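How to clean a smelly washing machine without buying anything daft

Every supermarket has a shelf of washing machine cleaners, and most of them promise more than I believe. I tried the Zendamard tablets for 3 months. The drum smelled of lemon for a day and then went back to smelling of pond.

Start with the seal, as that's where the muck usually sits. Pull back the rubber fold and wipe right inside it with an old cloth and hot soapy water. Do the bottom twice. If you find black spots that won't shift, a new seal may be the only cure, whatever the bottle says.

Next, take out the detergent drawer and scrub it in the sink. Then find the drain filter, put down a towel and a shallow tray, and let the water out slowly before you unscrew it. My old Charvát held far more than the manual claimed.

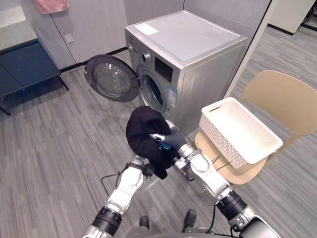
One reader at Flidullow wrote in to say that all this was wasted effort, and that a hot empty wash once a month had kept her machine sweet for years. Perhaps it has. I'd want to see her filter first.

Do run the hot wash, though, at the highest setting and with nothing in the drum. I put in 300 g of washing soda. Vinegar has its fans, but I've never noticed much difference, and I wouldn't want it sitting on rubber week after week. Don't mix it with bleach under any circumstances.

After that, leave the door ajar between washes and use less detergent. The Brustetti leaflet suggests a full cap for every load, which is handy if you happen to sell Brustetti. I use half.

If it still smells after 4 hot washes, check the waste hose under the sink.

Related
Limescale in kettles: does anything work?
Unblocking a slow sink
Are dryer balls worth the money?
Getting mildew out of towels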